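Lists > Household textiles > Folding and storage

Date: 2024-03-21
Subject: Re: Folding large plain cloths on a bed when there is no table

On the question of whether a bed is an acceptable folding surface, an earlier message said:

> I have been following the Flimville sheet for flat items, and it assumes
> a table throughout. I do not have a table long enough. I do everything on
> the bed, on top of whatever cover is there, and the results are poor with
> anything large and plain. Pillowcases are fine. Tea towels are fine. The
> big brown cloths come out with one long edge drifting away from the other,
> and by the third fold the stack is visibly out of square.
>
> Two questions. Is the bed the problem, or is it my method? And is there
> any point in ironing a cloth before the first fold if it is only going
> into a drawer?

Taking the second question first: no. A cloth going into a drawer needs its edges straight and its large folds removed. Smoothing by hand does both. Ironing a plain cloth before storage puts in work that the drawer takes out again. I stopped doing it in November and have seen no difference in how the cloths look when they are unfolded for use.

The first question is partly the bed and partly the method.

A mattress gives under the hand. When you press down to smooth the middle of a cloth, the surface sinks locally and the fabric follows it. Release the pressure and you have slack in the middle which was not there before. On a table the same stroke pushes slack towards the edge and off. This matters very little on a pillowcase, where one hand covers a good part of the width. On a cloth that takes up much of the bed it matters a great deal, as you are making seven or eight strokes and each leaves a small error.

The second fault of a bed is friction. A cotton cover grips the underside of the cloth. You pull a corner, the corner moves, and the rest stays where it is. What you get is a diagonal crease running from the corner inwards, and the edge next to it turns into a curve. Most people then pull the opposite corner to compensate and end up with two diagonals.

The method I use on a bed is as follows.

1. Make the bed tight first. The cover has to be flatter than you want the cloth to be. A wrinkle underneath will print through.

2. Drop the cloth from a height instead of dragging it into place. Hold two neighbouring corners, lift until the far edge clears the cover, and lay it down away from you. It will not land square. That is expected.

3. Find all four corners before smoothing anything. This is the step that gets skipped. A corner folded under will pass unnoticed on a plain cloth, and you will then square up the whole thing to a false edge.

4. Lift and replace, do not pull. To move an edge by a hand's width, raise it off the cover, shift it, put it down. Work along the edge from the corner in short lifts.

5. Smooth with the flat of the forearm, lightly, from the centre line out. No fingertips.

6. Make the first fold along the longer dimension, matching corners, then matching the mid-point of the edge. Only then press the fold.

With two people, step 4 becomes much quicker, but only if both lift at the same moment. One lifting and the other holding down gives the same diagonal crease as before.

A further point on covers. Patterned covers have one real advantage, in that the pattern gives you something to judge distance by. If the motifs repeat regularly you can set the near edge of the cloth against a row of them. If they are scattered they are of little use for this, although you can still choose one flower as a marker for where a corner should land. The thing to avoid is a cover close in colour to the cloth. Brown on yellow is easy. Navy on black in the evening is a waste of effort.

Plain cloth has the opposite difficulty. With no stripe or check to follow, the only references are the hems and the corners, so a curved upper edge can look acceptable until it is folded against the lower one. Two stages from the same bed, bunched in the first and opened out in the second:

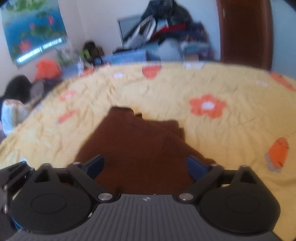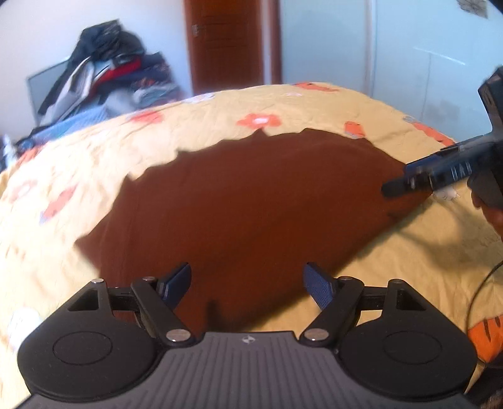 An edge that runs in a long arc is usually not a stretched hem. Check this before blaming the cloth. Fold it once and hold it up by the two corners. If the hem hangs straight the cloth is sound and the arc came from the cover gripping it. If one side is longer by more than a finger's width, the fabric has been pulled out of shape at some stage and no method of folding will correct it. I went through my own drawer on this basis and found 7 cloths that were out of true, all of them from the older Clatdale set with the narrow hem. The Mundatex ones, which are heavier, were all sound. They are also harder to lift cleanly, so there is some price for it.

On stack height: 53 cm is the inside width of my drawer, and I fold to a third of that less a little for clearance. Work out your own figure before you start and cut a piece of card to it. Folding around a card is slow for the first few and then it is no longer needed.

If a hard surface is wanted without buying a table, a flat board laid on the bed removes the give in the mattress. It does not need to be the size of the cloth. One long enough to take the first fold will do. Tanasarn do a folding mat, listed as item 1746, which I tried for a month. It deals with the friction well and with the softness hardly at all, and it slides about on a smooth cover. I went back to the board.

I would also suggest keeping other laundry off the bed while doing the large pieces - a heap at one side pulls the cover towards it, and the cover takes the cloth along. Put it on the floor or a chair until the big ones are done.

If the third fold is still out of square after trying the lift and replace method, please post the dimensions of the cloth and the width of the bed. Where the cloth overhangs the mattress on either side the hanging part will drag on the rest, and in that case it should be folded once in the air before it is laid down at all.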